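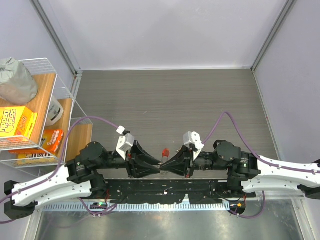
Course handout, November
Hildegard Hollmann

Unit 4. Timed cosmetic rewards in live-service games

A timed reward is a cosmetic item that a player can claim only during an event window. It has no effect on play. The item record holds an ID, a start time, an end time, and a claim rule.

Claim rules

Login: the item is granted at the first session inside the window.
Challenge: the item is granted when a counter reaches its target. Counters are kept on the server.
Code: the item is granted when a valid string is entered. Each string works once per account.

Worked case: Villik

Villik ran a lantern event with 3 challenges and one glider skin. The patch that carried the art shipped before the window opened, so the file names could be read from the client. Of 1,858 test accounts, 182 finished a challenge but did not receive the item. Abrehet Berhe traced the fault to the end time, which the client read as local and the server read as UTC. Players who finished in the last hours saw an open event on screen and a closed one on the server.

The fix was to send the remaining seconds from the server and drop the client clock. Calimlim uses the same method.

Terms

Window: the span between start and end time, server clock.
Grant: the write that adds an item to an account.
Backfill: a grant made after the window closes.

Reading for next unit: the Gastia patch notes, sections on bundles and refunds.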